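**Grastley Low Shoe Rack, dark finish**
Weltton Hallway Range

The Grastley is a two-level rack for entryways, closets and rental rooms where a tall cabinet would get in the way. You get a solid top, one fixed inner shelf and open space underneath. Shoes on the lower level stand directly on your floor, so wet boots can go on their own mat and you can sweep under them.

**Dimensions and weight**

- Width: 32 in.
- Assembled weight: nearly 30 lb.
- Interior shelves: one, fixed
- Assembly: 2 people recommended
- Item number: 476

Measure the wall before ordering, and include any baseboard. The side panels are straight at the back and are not notched for trim. If your baseboard is thick, the rack will stand out from the wall by that amount. Most people leave it that way.

**Finish**

Dark only for now. The Andberg bench is sold in a matching shade, but the two are finished in separate batches and a slight difference is normal. A lighter version is planned for November.

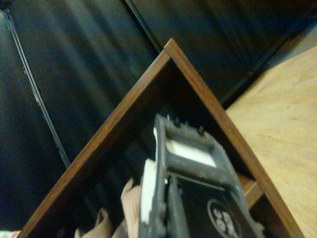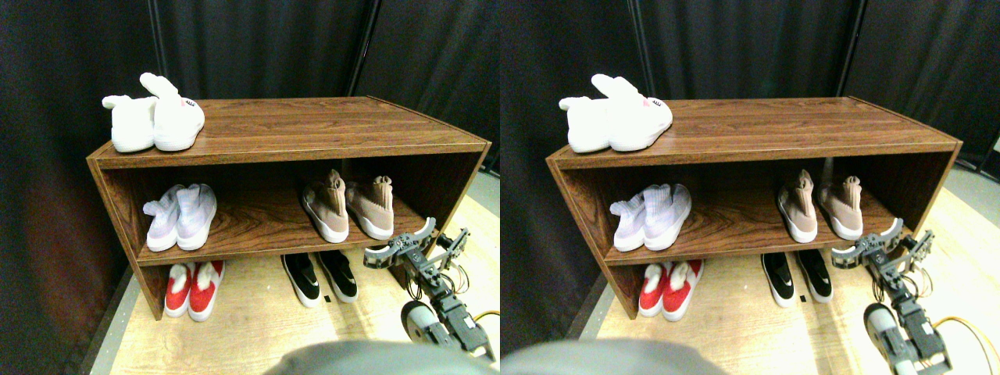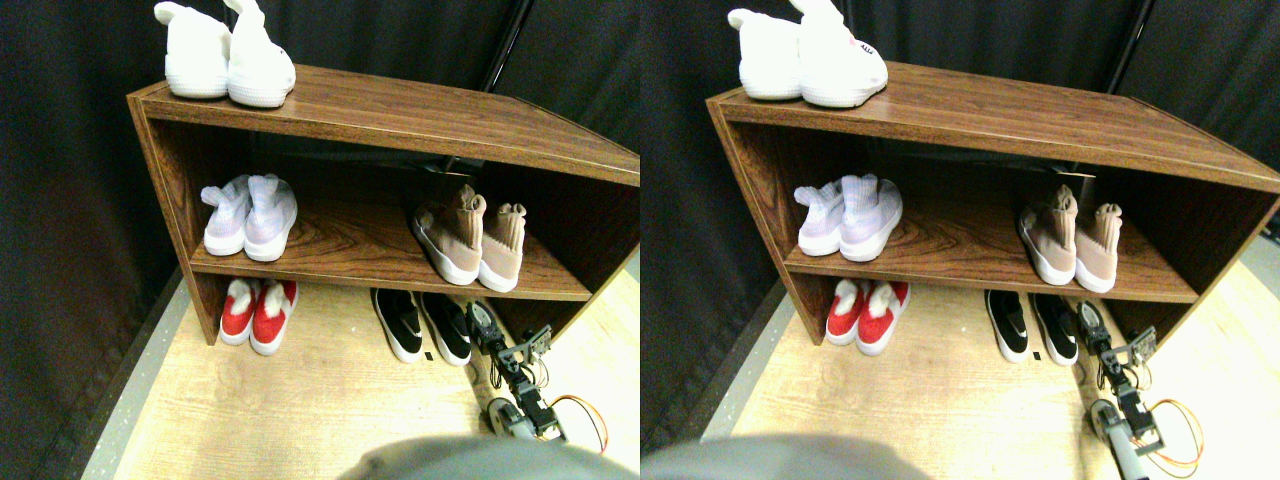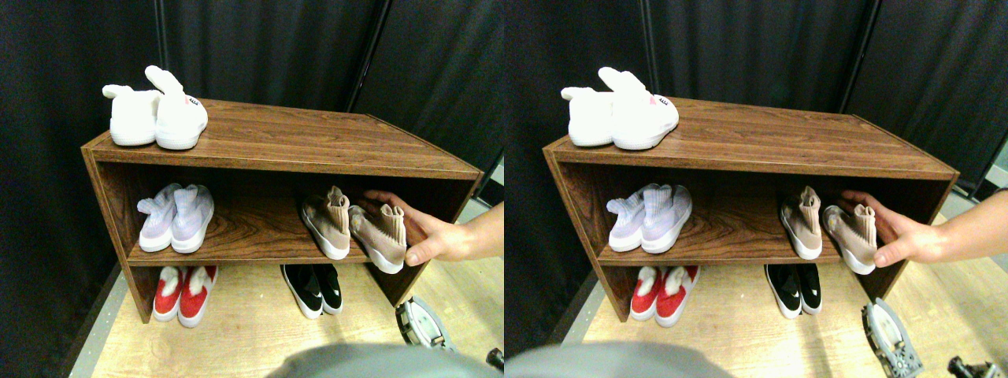
*Low rack in the dark wood-grain finish, last three photos.*

**Assembly**

Lay the panels on a blanket or flattened carton. Attach the inner shelf to both sides first, then the back, then the top. Leave all screws a half turn loose until the rack is standing, check that it sits level, and tighten. Dorian Rolland in our parts department can send replacement screws and shelf pins at no charge – include your order number and the letter printed on the bag.

**Care**

Wipe with a damp cloth and dry right away. No wax, no oil soap. Salt from winter boots will dull the finish if it stays on the side panels, so wipe those more often in cold months. Felt pads are included for hard floors and should be replaced when they flatten out.

**Use**

The top holds everyday shoes, slippers or a key tray. It is not a seat. For a piece you can sit on, see the Andberg bench or the Chauvin storage stool.

**Shipping and returns**

Ships flat in one carton. Unassembled racks can be returned within 30 days. For orders of several racks for apartments or guesthouses, contact Yasuo Ichikawa in trade sales before placing the order – the discount can't be added afterward.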